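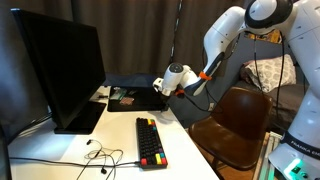
Keyboard, earphones and mat on the white desk, Costham office

Shared desks: frequently asked questions

Who can use the white desks?
Everyone with a Costham desk pass. You do not need to reserve for less than 2 hours. For longer, please write your name on the sheet at the door.

May I bring my own keyboard?
Yes, please do. Many people prefer their own. The office keyboards are the compact ones with some colored keys. If you unplug one, put it in the drawer with its cable rolled – not under the monitor.

Does the color of the keys mean something?
No. The red, yellow and green ones are only for decoration. They type the same as the black ones.

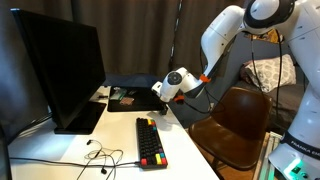 Dark screen, wired earphones left of the keyboard

Should I switch off the monitor when I leave?
Yes, with the button and not from the wall socket. You can turn the screen to the side if you need more room to write.

I found earphones on the desk. What do I do?
Leave them until the evening. After that they go to the box at reception, where we keep them for 12 days. Small parts, cards and circuit boards go in the same box, in a paper envelope with the desk number.

Can I borrow a mouse?
Reception has spare ones, locker 92. Please return it before Sunday, when the lockers are emptied.
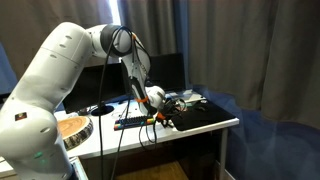 Reading time: 2 minutes

Why is the mouse pad so big?
We bought the Morska pads in the large size so that the mouse does not scratch the white surface. You may move the pad to the left or right side, as you like. Please do not cut it, this has happened.

May I keep personal things on the desk?
Small ones, yes. A slice of log with the bark on it is fine, and it can stay during your booking. Plants with water are not allowed next to the keyboard.

How do I clean the desk?
Use a damp cloth and a little soap. Lift the mat first and clean also under it. For ink stains ask for the Kuhlmann cleaner at reception, extension 289.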